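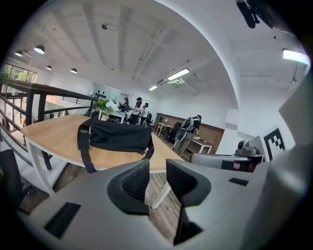

February, just after 9 pm

Up at six and on the early bus. It was already warm. Got to the Pastville office before most people and put my bag down on the long wooden table upstairs, on the railing side, where I've been sitting all month. I like that end. You get the trees through the big window and you can hear who's coming in downstairs.

Spent the first hour on the Nedero invoices. One of them was out by $400 and I went through it three times before I found the line that had been entered twice. Fixed it, sent it back, made a tea.

Ximeng watered the plant on the table. She says it wants a bigger pot. I said I'd look for one on the weekend, so I've written it here to remember. Must measure the old one first.

Mid-morning a few people were standing around by the white desk talking about the move to the other building. I listened for a bit and went back to work. Njoroge thinks it will be after Easter. He has seen the new place and says the rooms are smaller and the ceiling is low, with no upstairs at all. I'd be sorry to lose this floor. The boards creak and the lights are too bright by the afternoon, but I've got used to it.

Lunch was last night's rice. Ate it outside in the shade and read some of the Hordiienko book. I'm on page 600 and still not sure who the brother is. Will keep going.

The afternoon was slow. Rang the bank, 25 minutes on hold. Paid the rego, which leaves $1540 in the account until payday. Should be fine if the car behaves. Cancelled the dentist and made another time.

The strap on my black bag is starting to go where it joins. I'll get Mum's heavy thread and sew it before it gives way with the laptop inside. I don't want to buy another one this year.

Home by half past six. Rain came through after tea and the washing was still out, so all of it is back over the chairs. Picked four tomatoes. Rang Dad, who is fine and wants his ladder back.

Tomorrow: ladder, thread, ring Sodden about the gutter.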